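Visite du centre de coordination de la police à Fernville

Le 21 septembre 2026, le centre de coordination de Fernville a ouvert ses portes au public, et je me suis inscrite avec le premier groupe du matin. Nous étions attendus à l'entrée de la rue Verbeke, où il faut montrer sa carte d'identité et laisser son téléphone dans un casier.

La visite était conduite par Ilse De Smet, qui travaille au centre depuis huit ans. Elle a commencé par la salle des appels. Les opérateurs y reçoivent jusqu'à 700 appels par jour, et chaque appel est classé selon son urgence avec un logiciel nommé Ratix. J'ai demandé si l'opérateur peut changer ce classement après. Oui, il le peut, mais il doit écrire le motif.

Ensuite nous sommes descendus au service des pièces à conviction. Le responsable, Somkiat Pongsiri, a parlé très lentement et très clairement, ce qui m'a bien aidée. Le registre contient à ce moment 1568 numéros. Chaque objet reçoit le sien le jour même, et toute personne qui ouvre un emballage doit signer deux fois.
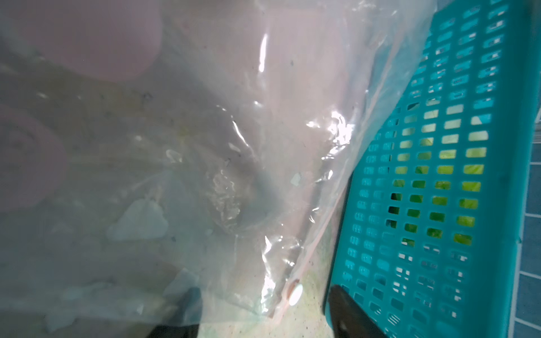
Plastique transparent et froissé, vu de très près.

La partie la plus intéressante pour moi était l'exposé sur la fermeture du pont de Saltlow, en mai. Angus McAlister, du service des ferries, a raconté comment on a arrêté les départs pendant six heures. Il a reconnu que l'information aux passagers est arrivée trop tard et que beaucoup de familles ont attendu dans leur voiture sans savoir pourquoi. Depuis, un agent est chargé seulement des annonces. Sur l'enquête elle-même, il n'a rien voulu dire.

Il y avait peu de temps pour les questions. Une dame a voulu savoir combien de temps on conserve les enregistrements des appels, et la réponse est restée assez vague. J'aurais aimé aussi voir les écrans de circulation, mais cette salle n'était pas comprise dans le parcours.

La prochaine visite n'est pas encore fixée. Les inscriptions se font par écrit, à l'accueil du centre.

Marloes Wuyts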